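Heywood Library Talks
Labels That Stay Put: A Short History of the Condiment Shelf
Speaker notes, Pauline Rudd
Friday, January 5, 2024

Before starting
Water on the lectern. Ask Touran to dim the back lights only. Handouts go out at the end or people read them during the talk.

Slide 1. Opening
Good evening. Thank the library. I worked in packaging for 28 years, most of them at Sellel, where we printed labels for jars and bottles. Tonight is about why some labels hardly change and others change every spring.
Ask: who can draw the label on the mustard in their refrigerator? Wait for hands. Don't rush this.

Slide 2. What a label had to do
Early grocery shopping was done over a counter. The clerk took the item down, so the label was read by one person standing close. Then self-service stores came in and the label had to be read by a stranger walking past with a cart.
Three things changed at the printer's: bigger type, fewer colors, and a shape you could pick out from the end of the aisle.
Pass around the two old proof sheets. Get them back.

Slide 3. The Rokow relish job
Rokow wanted a new label for a sweet relish. The old one had an oval with a scroll under it. They replaced it with a plain square and a photograph. We ran 400 sample jars for the sales staff.
The store managers didn't like it. Customers were asking where the relish had gone when it was right in front of them. By December the oval was back, minus the scroll.
Mention that the glue was also wrong on the first run. Gets a laugh sometimes. Skip if short of time.

Slide 4. Shape first, then color, then words
Touran Tehrani ran a small test for us in the break room. She covered the words on a set of labels and asked people to name the product. She collected 225 answer sheets. Most people did fine with shape and color alone. When she kept the words and changed the shape, they slowed down and some guessed wrong.
Say clearly that this was a break room test and wasn't published anywhere.

Slide 5. Labels away from the shelf
A label people know well gets used on things you can't eat. Aprons, tins, key rings, soft toys. The maker has to decide how much to keep. On a plush ketchup bottle the white label keeps its keystone shape, with HEINZ in green, 1869 in red, and TOMATO KETCHUP under that on two lines.
Point out that the small print is usually the first to go on this kind of thing. Fabric doesn't hold fine type well.

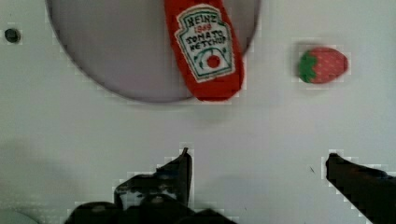
Slide 6. The Wotedeo tin
Gift tin, lithographed, job number 907. The client sent a drawing meant for paper and wanted it wrapped around a curved side with a seam. We moved the name a little to the left so the seam fell in the border. It took four proofs.
Hold up the tin. Turn it slowly so the people on the left get to see the seam too.

Slide 7. Questions
Likely ones: how are bottles labeled so fast, what happens to the misprints, can old labels be soaked off without tearing. For the last one, warm water, a flat dish, and leave it alone for an hour. Don't peel from the corner.
If someone asks what an old jar is worth, say I don't do prices.

Close
Handouts by the door. Next month's talk is on seed packets. Proof sheets back in the blue folder before I leave.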